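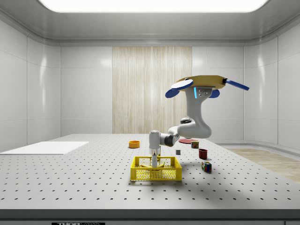
Sim view, arm over the basket, banana inside. Thread on where the build stands.

1/ This is the digital half of the arm project Edmund Stępień and I have going in the shared shop. The real arm bolts to a frame over my bench. The simulated one hangs in a clean white room I will never be able to afford.

2/ The scene has a perforated tabletop, a yellow basket, a bowl, a plate, a cup, a plain gray cube and two Rubik's cubes. The task is banana out of basket, banana into bowl. That's the only task for now.

3/ The basket was the most work. My first collision mesh was one solid box, so the fingers stopped at rim height and the solver threw the arm sideways. I rebuilt it as a floor and four walls. No holes in the collision version. The grid you see is only in the visual mesh.

4/ The banana is 8 convex pieces. I tried 5 and the curve was too coarse, so the fingers closed on air next to it. I tried 18 and the sim slowed to a crawl on my machine. Staying with 8.

5/ Friction is still a guess. Anjani Hutapea lent me a spring scale and I dragged a real banana across the bench with it in the evening. Got a different number every pull. I took the middle one and moved on.

6/ Motion planning runs through Flerkik, a small planner Raluca Cârstea wrote for her own arm. It expects a floor mount. Ours hangs, so gravity was pointing the wrong way in the config for most of April. If your joints sag upward, check that first.

7/ Current state in sim: straight-down approach into the basket works. Angled approach clips the rim. I have the wrist locked vertical until I sort that out.

8/ Current state in the shop: the mount is up, the wiring is done, the gripper is not on. Edmund is remaking the adapter — the first one had the bolt circle wrong by 4 mm. My drawing, my mistake.

9/ Someone asked why the table has so much stuff on it if the task is one banana. I want the planner to deal with obstacles from the start. The cup is the one I expect trouble with, it's light and easy to knock over. The Rubik's cubes are useful for checking rotation, with the different colors on the faces.

10/ Next up is the wrist angle, then matching the sim camera to the one on the bench. I'll post the basket mesh after I clean up the names in the file. Right now one of the walls is called wall_final_b.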